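Bloom (fruit)

Bloom is the thin, pale, waxy layer that forms on the skin of certain fruits, among them grapes, plums, blueberries and sloes. It is made by the plant itself and consists mostly of long-chain alcohols, acids and related compounds that build up on the outer face of the cuticle. The same word is used for similar coatings on leaves and stems, for which botanists also use the adjective glaucous.

Structure

On grapes the wax forms small overlapping plates which stand at various angles to the skin. The plates scatter light, and this scattering gives dark fruit a greyish or bluish cast. The wax itself has little colour. Rubbing flattens the plates, after which the skin looks darker and shinier. The layer starts to form soon after fruit set and goes on growing as the berry swells.
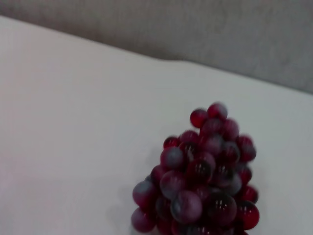 Dark red grapes with a greyish, slightly bluish sheen on their upper surfaces.

Function

Bloom slows the loss of water through the skin and causes rain to run off in drops. Fruit from which it has been removed loses weight faster in storage. It may also hinder some fungi, although the effect varies with the species of fungus and the state of the skin beneath. Yeasts and dust can be found on the surface of the wax but do not form part of it.

Handling and trade

Table grapes are usually held by the stalk during picking and trimming to keep the bloom whole. Buyers often treat an even bloom as a sign of careful handling. In the Drusham district, where vines are grown on 586 hectares, bunches for the fresh market are packed in the row and are not touched again before cooling. Growers at Skaltover, whose crop is mainly dried, dip the fruit in a weak alkaline solution that disturbs the wax and shortens drying time.

Varieties differ in the amount of wax they carry. Ferkow, a late black grape, has a heavy bloom, while Buzatu is thinly coated and tends to mark in transit.

Removal

Bloom is harmless when eaten. Cold water removes little of it, and warm water with gentle rubbing removes more.

See also
Cuticle (plant)
Epicuticular wax
Raisin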